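Flumetar Tax Planner — desktop edition

Personal tax planning software for households and sole owners. Put in your income, filing status, kids, mortgage, and see what you'd owe under current law next to what you'd owe under a bill that hasn't passed yet. Side by side, one screen.

In stock. $69, one license, 3 computers in the same household.

What you get
Bracket and deduction comparison, federal only
State and local deduction calculator
Home purchase and appliance credit worksheet
Paycheck withholding estimate
Print or save to PDF

Bill texts updated every Wednesday while Congress is in session. Updates free for 11 months, then you renew or just keep what you have. It wont stop working.

Does not file your return. Planning only — for filing see Mostyn, sold seperately. Opens old Jollar files but not the password protected ones, take the password off first.

Needs 5 GB free disk space. No tablet version yet, maybe July.

Returns: unopened download codes only. Email Brollstead support with order number.
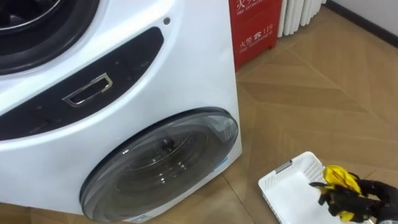 Morfudd Beddoe wrote in that the Senate version showed her owing more than the House one and she'd like the reason spelled out on the printout, line by line, plus a way to turn off the child credit for a kid who ages out midyear. Line by line printout is in the next update. Child credit switch is under Household, Dependents, Edit.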